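Ticket 241: Budget line for replacement gripper fingers
Queue: Equipment planning
Status: Open (reopened 2 times)
Opened: Sep 30, 2018

Problem
The purchasing form wants a yearly figure for gripper fingers. We don't have one. Last year's figure was zero, which was entered in May by someone in a good mood, and we have been borrowing from the cable budget ever since.

What we tried
Asked Rebane for a wear estimate. They sent a brochure. Asked again and got the same brochure, in a larger file.

Checked the Codico price list. Fingers are $63 a pair, or $60 a pair if we order enough to fill a cupboard. We don't have a spare cupboard, and a cupboard is a different form.

Looked at picking from plain bins as a way to save money. Tall walls are hard on fingertips when the arm comes in close to a corner, and the Litari bins have plenty of corner.

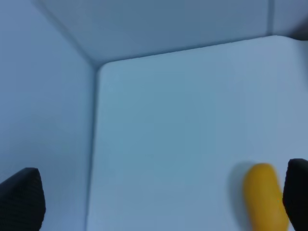
Shallower trays from Gandwood would give the arm more room, but they won't fit the present stand. A new stand counts as furniture. Furniture requests go to the other building and are not heard from again.

Workaround
Order one pair at the single price and charge it to this ticket. Write the install date on the bag, then keep the bag. The last three bags were thrown out, along with our entire wear history.

Needed from purchasing
A line called "gripper fingers" that is separate from "hand tools." The system currently files them next to pliers and asks whether we have considered sharing.

Next step
Leave open until the first dated pair wears out.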